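The movers had left the table where the rug used to be, and Heriberto Chávez had until 2 in the afternoon to clear what was still in the apartment on Flernwood Street. He had thrown out his brother's magazines and packed the Hämmerli clock in towels. What remained was small, and it was slower going than the furniture.

The storage unit at Trarnell cost 136 dollars a month. He had paid through October and did not want to pay for November. So each thing had to go in the box or in the bag, and the bag went to the curb.

He got down to the cube and the gray knit thing, which he had found together at the back of a drawer.
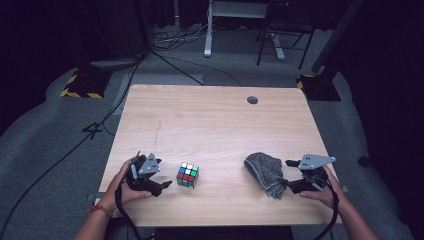 Keep the cube, Marisela told him over the phone. It was the only thing the two of you never fought over. As for the knitting, she said, their mother had started plenty of things that winter and he couldn't save every one.

He said he would think about it. She said he had been thinking about it since breakfast and hung up to go back to work.

He remembered his brother solving one side and then handing it over, as if the rest were easy. Heriberto had never finished it. He had once offered 900 pesos, which he did not have, to be told how it was done.

The cloth was soft and gave off a little dust. He pushed it flat and it bunched up again - it had been in the drawer too long to lie any other way.

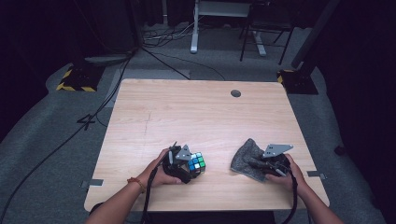 Filed under: Short Fiction

He put them both in the box. Then he wrote BOSTAR on the lid, the name of the town where they grew up, and went to look for the tape.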